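4.2 Comparison of finger geometries on slender objects
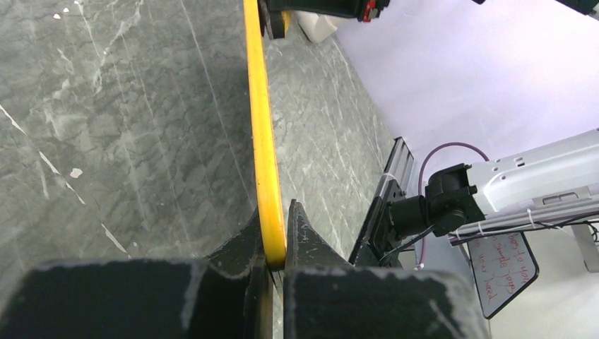 The second set of trials examined how finger shape affects the holding of slender objects, a class on which the earlier tests in Section 4.1 had given uneven results. Two pairs of fingers were compared on the same wrist: the flat pair supplied with the Orkside hand, and a pair with an angular jaw tip designed by Pearce and Nel. Both were driven by the Mullel controller with identical force limits. Each pair completed 40 grasps, divided equally among 8 objects, and the order of the objects was changed between runs. The wrist camera was kept in one position throughout, so that the jaws remained in the lower part of every image. In Figure 7 the yellow rod is held between the dark fingers and leans slightly to the left towards its upper end. A lean of this kind was measured from the wrist image for every grasp and entered as the tilt angle. The glossy surface of the rod carries a soft sheen under the overhead light, and the edge detector was therefore set to follow the longer outline of an object and to ignore bright patches within it.

Figure 7. Wrist camera view of a rod held in the gripper. The marble-patterned tabletop and a white robot arm are visible behind the jaws.

The flat fingers held thicker objects with little tilt, but allowed the thinner ones to turn about the point of contact when the arm changed direction. The angular tip reduced this turning. It did so at a cost — the contact area is small, and the position of the object along the finger had to be set with more care before closing. Four grasps with the angular tip were repeated after the object was found to lie outside the permitted starting zone. The repeated grasps replaced the originals in the analysis.

Wear was recorded separately. Scuffing along the upper edge of the left finger, also visible in Figure 7, was noted by Kettle at each inspection and scored by eye on the scale given in Appendix B. We did not find a clear link between the wear score and the tilt angle, although the range of wear covered by these trials was narrow.

The tilt measurements were checked by Bickerstaff, who had no part in running the trials. Her readings agreed with the automatic values except where the lower end of an object was hidden between the jaws. For those images the angle was taken from the visible length alone, and the entries are marked in the results table.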